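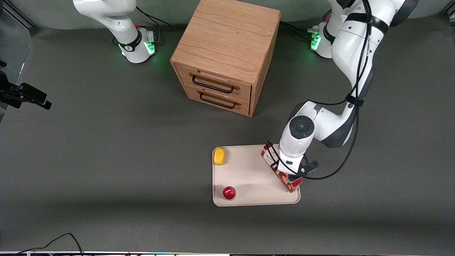

A drawer that sticks is a small thing, one customer wrote to us in March, but you open it every morning of your life, and by the time you are sixty you have been annoyed by it for longer than you have been married.

We read that letter aloud at the workshop and then pinned it up by the coffee pot, and it has a good deal to do with the news we are sharing today. Beginning in May, Protholm will open its Toledo workshop to anyone with a small piece of wooden furniture in need of repair, whether or not the piece was made by us, and whether or not it was ever worth much to begin with. The program is called Alleo, and it will run through the end of October.

Protholm has been making and mending household furniture in Toledo for a good long while now, and for most of that time repairs were something we did quietly between orders. People would come by with a nightstand in the back of the car, a little embarrassed, and ask if we might take a look. We nearly always did. Last year we finally started writing these visits down in a ledger, and when we added it all up over the winter we found that we had taken in 361 pieces. Drawers were the most common trouble by a wide margin, followed by loose chair rungs and hinges that had pulled out of the wood.

It seemed to us that something so many neighbors were asking for ought to have a proper counter, posted hours and a price that people could know before they loaded up the car.

How Alleo will work

Bring the piece in any weekday morning between nine and noon. One of our bench staff will look it over with you while you wait and tell you what can be done. Simple repairs, such as a drawer that rubs, a knob that spins or a back panel that has come away, carry a flat charge of $20, glue and hardware included. Larger jobs will be quoted on the spot, and you are welcome to take the quote home and think about it.

We ask that pieces be small enough for two people to carry through an ordinary door. Please empty the drawers first, and if you have saved the screw, the peg or the splinter that came off, by all means bring it along in an envelope. A missing bit of the original wood is often the hardest part to match, and we have been very glad of some of those envelopes.

Most simple repairs will be ready in a week. We can't take upholstered pieces, and anything with active woodworm will have to be treated elsewhere before it comes through the door.

Help from Juvholm

We are pleased to say that Juvholm, the hardware supplier that has sold us our hinges and screws since our earliest days, has agreed to stock the program. Its first delivery came to more than 800 fittings, many of them in old sizes that are tiresome to find now — half-mortise locks, narrow drawer stops, knobs with the slightly larger thread that was common on dressers years ago. Customers who would sooner do the work at home may buy these parts singly at the counter, and we will gladly talk you through the job.

For those who like a little instruction, there will also be an evening class once a month, starting at 6:30. The first one covers drawers: how to find the spot that is rubbing, when to reach for wax and when to reach for a plane, and how to tell whether the drawer is at fault or the case has gone out of square. (It is the case more often than people expect, especially after a damp summer or a move.) Places are limited to the number of benches we have, so please call ahead.

A word on old furniture

We do make new furniture, of course, and we would be delighted to sell you some. But many of the pieces that come to us were built with good solid joints, and an hour at the bench will often set them right for years. One dresser in last year's ledger belonged to a family that had been pulling its top drawer open with a shoelace since both knobs went missing. It went home with new knobs, and we are told the shoelace has been kept.

The Alleo counter is at the side entrance of the workshop, in Suite 101, with parking behind the building. There is a ramp, and someone will come out to help you carry if you ring the bell.

Filed under: Company News, Home & Furniture, Toledo

14 shares | 3 comments

Contact: Protholm Press Desk, Toledo | © Protholm. All rights reserved. | Back to top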